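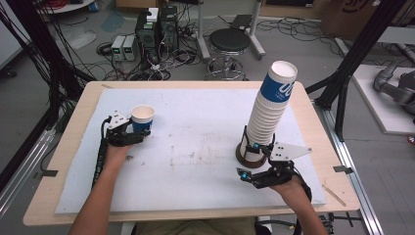
How to stack and store paper cups so they come apart easily

Reading time: 4 min

Paper cups are cheap and light, and they are surprisingly annoying to store. Push them together too hard and you get two or three at a time when you wanted one. Leave them loose and the stack leans over and goes on the floor. We go through a lot of them at the Plisville hall, and this page covers how we set up, refill and put away a tall stack.

It works for ordinary cold or hot drink cups with a rolled rim. It does not work well for cone cups, or for ripple-wall cups, which grip each other too much to stand in a tall stack and still separate.

What you need

Paper cups, all the same size and from the same maker
A flat, heavy base a little wider than the cup
A foam sheet or other soft, non-slip surface for the table
Two small clamps for the sheet
A clean, dry box or bag for the leftovers

1. Get the table ready

Wipe the table and let it dry. Lay the sheet flat and clamp it on two opposite sides. A sheet that slides will take the stack with it when somebody reaches across. Old marks on the sheet don't matter as long as the cups stand on the base and never directly on the foam. If you want to set single cups down on it, lay clean paper over it first.

Leave a bit of bare table along the edges for the clamps. If the clamps are tall enough to catch a sleeve, turn them so the handle is underneath.

2. Check the cups before you open the sleeve

Look at the rims through the plastic. A crushed rim near the end of the sleeve usually means the next few are bent too. Roll the sleeve once on the table with your palm flat on it. If it bumps, there is a dent on that side.

Don't mix brands. Our Bresen cups and our Kettle cups are sold as the same size, and they will go one inside the other, but the taper is different and they jam. We lost a good part of a morning to this. Graham Hulme now writes the maker's name on the storage box in marker.

3. Loosen the cups

Cups come out of the sleeve tight. To loosen them:

Cut the sleeve at the base end and slide it back a few inches.
Hold a short section sideways in both hands.
Twist your hands gently in opposite directions, a quarter turn at most.
Set that section aside and take the next one.

Don't squeeze in the middle. The wall of a paper cup is weakest halfway down, and a crease there can turn into a leak. Hold near the rim or near the bottom, where there is a ring of folded paper to take the pressure.

4. Build the stack

Put the base where you want it, then start with one short section and add the others on top. Lower each section straight down and let it drop the last half inch by its own weight. Never press from above.

Cups can go rim up or rim down. Rim down keeps dust out and is how we do it for drinks. Rim up is easier if you are filling them with something dry, such as seeds or screws, and want to lift them from the top.

We stop at 14 inches. A taller stack will stand, but it starts to lean as cups are taken off, and children pull at it. If you need more on the table, make a second stack. 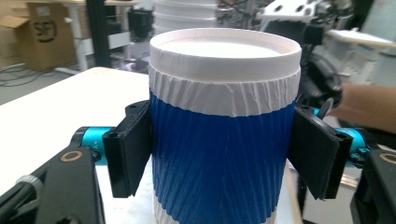 Page last changed: 6 Mar 2019

5. Take off one cup

Pinch the last cup lightly from both sides, with your fingers opposite each other. Rock it a little and pull in line with the stack. Pulling at an angle wedges it against its neighbor.

If two come away together, don't shake them. Hold the inner one by the rim and turn the outer one until you feel it let go. Still stuck? Blow across the gap between the rims, or put the pair aside and use them as a double cup for coffee.

For a plain cup with a printed band, keep your grip on the band if you can. The print gives a little more friction than the bare white paper and your fingers stay off the rim.

6. Put the leftovers away

Slide the sleeve back over the unused cups and fold the open end under. A loose sleeve will wrinkle, and that does no harm. Don't pull it tight with a rubber band around the cups themselves. The band leaves a waist in the paper within a day or two.

Store the sleeves lying down in a box, one layer deep if you have the room. Keep them away from the sink and off a concrete floor. Cups that have been damp never separate properly again, even after drying.

Start a new box when you get down to 12 cups. Evie Tunstall keeps those last ones by the paint shelf for brushes.

How many to put out

For an afternoon with 200 people we used 182 cups, with water only. With juice as well, expect people to take a clean one for the second drink. Put out half at the start and refill from the box.

Common problems

Stack leans: take it down to the lowest third and look for a cup with a bent rim.
Cups stick in cold weather: bring the box indoors the night before.
Bottom cup splits: the base is too narrow. Use a wider one.
Cups squeak and won't turn: wrong size mixed in. Sort them by hand.

Questions about this page: Leidy Ticona, Plisville hall office
© 2019 Plisville hall. Back to top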